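Trarwood Tenants Association, shared spaces meeting
Minutes, March

Present: Ludger Kröger (chair), Mi-kyung Won (minutes), reps from Pillex, Bosman and Adel. Second Adel rep joined late, 4:20.

Start 4:05 pm. Last minutes approved, one fix: Bosman pays the plant contract quarterly, not monthly.

1. Kitchenette
Dish rota lapsed again. Pillex says they did three weeks in a row, Adel disputes. Long back and forth. Agreed: new rota by company, one week each, starts first of next month. Mi-kyung to send out. Dishes left overnight go in the lost property box, no warnings.
Soap refills, nobody ordering. Goes on the building supply list from now on.

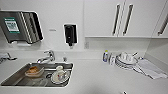 Kitchenette sink and wall dispensers

2. Fridge and trash
Fridge clear-out last working day of the month, 3 pm. Anything without a name and date goes. Adel asked about condiments. Same rule for condiments.
Cleaning firm wants an extra 100 a month to sort recycling if we keep mixing it. Ludger against paying, everyone else also against.
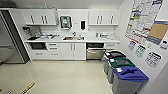
Agreed to try clearer labels first and look at it again in 2 months. Bosman has a label maker, will do them. Food containers to be rinsed. Pillex asked where coffee cups go, no one sure, Ludger to ask the cleaners.

3. Small repairs
Budget left for the year 2,000. Ludger wants to hold half back for the entry door closer, which still slams. Quote recieved from one locksmith, waiting on a second.
Loose fittings: please report them by email, not on sticky notes. List so far: coat hooks by the stairs, meeting room blind. Pillex offered a screwdriver set for the shared drawer, accepted with thanks.
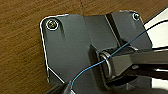 Black metal plate, screws near the top corners

4. Noise
Bosman has calls most afternoons, lounge carries through the wall. Asked for quiet 1 to 4. Adel said that is the whole afternoon. Compromise: quiet hours 2 to 3:30, lounge door kept shut the rest of the day. Trial until next meeting.
Game bookings, not needed for now.
Mi-kyung suggested a lunchtime air hockey tournament, pairs, mixed companies. Sign up sheet on the lounge door, Mi-kyung running it. Pillex in already.
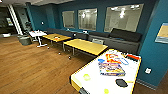

Lounge, air hockey table

5. AOB
Guest wifi password changes next week, ask Ludger.
Bike rack: still waiting on the landlord. Ludger to chase, agian.
Adel moving 2 desks to the upper floor, will need the elevator from 8 am. Date to follow by email.

Actions
Mi-kyung: rota, sign up sheet
Ludger: cleaners re cups, second locksmith quote, landlord
Bosman: bin labels
Pillex: screwdrivers
Adel: date for desk move

Closed 5:10. Next meeting same room, Adel to chair.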